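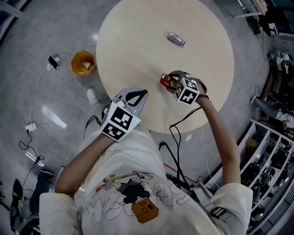

My job title is still packer, but since February four of us at the Horkanbridge site have been taken off the line for part of each shift to record movements for Levon, the system that is meant to take over the small-item benches. You stand at a round table with a gripper in each hand, a marker cube on the back of each one and cables running back towards you, and you do things like close the fingers on a little red carton. Then you do it again. The target is 300 good recordings a shift between the four of us. I don't mind the work itself, though my forearms ache in a way they never did from packing.

What I want to know is where we stand. We are on packer's pay. The supervisor says it is "light duties", so there is no extra. But the people from Mundusness who run the sessions correct how we hold things and throw out a recording if we rush, so plainly it is skilled enough to get wrong. There are 18 packers here and we have been told there will be "changes to headcount" once the benches are running. The ones left on the line are short with us at break, as if we had volunteered to get them sacked. Can I ask for a different rate? Can I refuse to do it? And has anyone been through this and come out with a job at the end?

Thư Quan, 6/5/19

Filed under: Work > Pay and contracts > New machinery

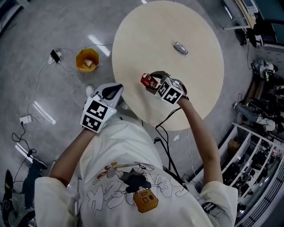
Nosipho Khumalo

We went through something close to this at a parts depot, so I will tell you what I know and leave out what I don't.

Get your contract and read the bit about duties. Most have a line saying you will do "other reasonable tasks". A few hours a week probably falls under that. Part of every shift for months is harder for them to call reasonable, and it is fair to ask in writing for a new job description. Do it as a group of four if the others will sign. Ask what the task is called, who you report to while you do it, how long it lasts and what the rate is. Keep the reply.

Refusing outright is riskier. I would not do it without speaking to a union rep or an advice centre first.

On the aching: report it now, in the accident book or whatever you have. Holding a gripper in each hand with your arms out is a different strain from packing, and it needs its own risk assessment. We got a break every 40 minutes that way — it had not crossed anyone's mind to ask before.

As for jobs, 6 of ours stayed on to clear faults and load the machines. They were mostly the people who had done the recording, but nothing had been promised and two others who recorded left with the rest. If your employer is planning redundancies they should be talking to all of you, so ask for the timetable.

tapegun

same at ours but it was a cobot on the taping. they said no job losses then stopped replacing people who left. join a union

Âu

I'd talk to the rest of the line before you write the letter. Ask for the recording to go round everybody who wants a turn. It shares out the sore arms, and it's harder for management to sort people into two lots later. Ours agreed to a rota after one meeting and the break room got a bit easier after that. Pay never moved, I'm afraid.

Search this topic Enter a word or phrase Go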